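**Can a parish council stop residents filming its meetings?**

Posted by gatepost_corkow, 11/12/2018

I live in Corkow and go to most parish council meetings, usually as one third of the audience. In September I put my phone on the empty chair next to me and recorded the item on the allotment rents. The chair stopped the meeting, told me filming was "not our custom here" and had the clerk read out a standing order saying recordings need written permission 10 days in advance.

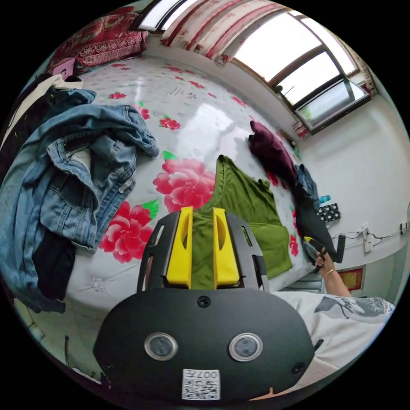

I asked for that permission, in writing, as instructed. The reply came after the meeting I'd asked about and said my request was now out of date. You have to admire the workmanship.

Is the standing order worth anything? I don't want a war. I'd just like the people who work evenings to be able to hear why their rents went up.

**marrowfat**

Short version: no, assuming you're in England. The law changed in 2014 and the public can film, record, tweet or blog from any parish council meeting that's open to them. No permission needed. A standing order can't overrule that, however solemnly it's read out.

What they can do is ask you not to be disruptive. That means no bright lights, no wandering about, no commentary while people are speaking (save that for the bus). They can also ask you to leave if they properly resolve to go into private session, and you can't leave the phone running behind you.

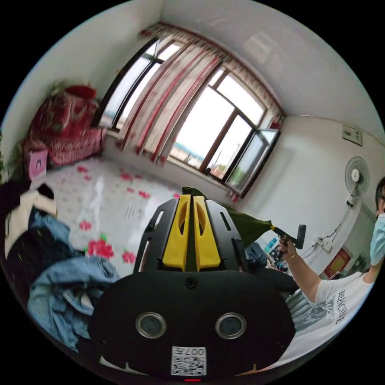
I'd write to the clerk before the next meeting, quoting the Openness of Local Government Bodies Regulations 2014, and ask for the standing order to go on the agenda for review. Keep it to one page. Our lot in Gandden had the same rule and dropped it after 4 letters, the last of which was mine and was, I'm told, "unhelpful in tone".

If they still refuse, complain to the monitoring officer at the district. It's slow, and it only covers how councillors behave, so don't expect fireworks.

**Thaweesak**

just film it. what are they going to do, call the police over allotments

**oldminutes**

They might, you know. Ours did ring them over a tape recorder once. Please write the letter first. I put my recordings on Goneo and the longest has had over 100 plays, mostly from councillors checking what they said. 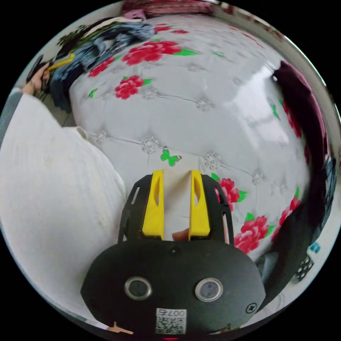

gatepost_corkow came back to say the letter has gone in, all one page of it, and the clerk has replied that it will be considered in private session.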